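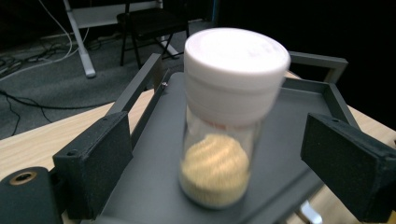

Glass jar with a white screw-on lid, on a dark gray tray.

Open day at the Trinska mill, Kerkora
October 2023

The Trinska mill opens to the public twice a year, once in May and once in the fall. I missed the May date, so I booked the fall one as soon as it went up on the town website. Tickets were free but you had to choose a time slot. Mine was the first of the morning.

Kerkora is at the end of the bus line. The bus lets you off by the old feed store and you walk downhill along the river on a gravel path. Parking at the mill is limited to a small field across the bridge, and it was full when I got there. The bus is the better choice if you can put up with the early start.

The building is three floors of brick on a stone base. Water still comes in through a channel on the north side, but the wheel was taken out long before the present owners arrived and the stones now run on an electric motor. The channel is kept clear for flood control. A sign beside the door gives the history up to the last change of owner and then stops.

Our guide was Shu-fen Kan, who runs the milling floor. She handed out hairnets and ear plugs and asked us to leave bags in the office. There were a few families, a couple who bake for a farmers market, and a man who had worked in a much larger mill and asked most of the technical questions.

The tour follows the grain, so it begins at the top. Grain comes in by truck at the back and is carried to the third floor by a bucket elevator. It goes through a screen that takes out straw and stones, then past a magnet, then down into the holding bins. The stairs between floors are steep and closer to ladders in places. Anyone with bad knees should ask at the office, where they will show you a video of the upper floors.

On the second floor they add water to the wheat and let it rest for 24 hours before milling. Kan said this step is called tempering and that it makes the bran tougher, so it comes off in larger flakes and is easier to sift out. She let us bite a kernel from before and one from after. The first one cracked and the second one gave a little. I would not have guessed that a day of resting could change it that much.

The stones are on the ground floor. There are two pairs, and only one was running. The top stone turns and the bottom one stays put, and the gap between them is set by hand with a wheel on the side of the frame. The miller rubs the meal between finger and thumb as it comes down the chute and adjusts from there. If it feels warm, the stones are too close or the feed is too slow. The man from the larger mill asked if they used a temperature probe. They do, but Kan said she checks by hand first.

Every few months the stones are lifted with a crane and the grooves are cut again. It takes two people most of a week. The spare stone was lying face up on blocks so that we could see the pattern, and the children were allowed to run a finger along the grooves.

After milling, the meal goes through a long rotating sifter covered in cloth of different sizes. Fine flour drops out first, then coarser flour, then middlings, and the bran comes out at the end. The bran goes to a pig farm up the road. The middlings are sold in the shop as hot cereal.

Bagging is done by hand at one table. A full run on the day before our visit had come to 848 bags, according to the board on the wall. The machine that stitches the larger sacks is made by Maluleke and is older than anyone who uses it. When it breaks they make the parts themselves at a machine shop in town.

The part I liked best was the tasting at the end. They had baked three loaves from the same recipe, using whole wheat flour, sifted flour, and a rye blend they call Taltino. The whole wheat loaf was dense and a bit bitter at the crust. The sifted one was the most popular and went quickly. The Taltino was sour and dark, and I went back for a second slice. The bakers in the group thought it needed more salt.

The shop is a single room next to the office. Flour comes in paper bags, and you can also bring your own container and have it filled by weight. The smallest amount they will fill is 500 grams. Prices are higher than at a supermarket, as you would expect, and they take cards. I bought a bag of the Taltino and a bag of middlings. The rye flour on its own was sold out.

Kan's storage advice was to keep whole grain flour somewhere cool with a tight lid and use it within a couple of months. In summer she puts hers in the freezer. Sifted flour keeps longer.

A few practical notes. The tour took longer than the hour listed on the ticket, and the next group was already waiting in the yard when we came out. The milling floor is loud and dusty, so wear shoes and a coat that you can brush off. There is one restroom. Coffee was sold from a table outside, cash only. Places are limited to 100 people over the whole day, and the late slots go last.

The bus back runs every two hours on Saturdays. I had time to walk up to the weir and eat my lunch there before it came.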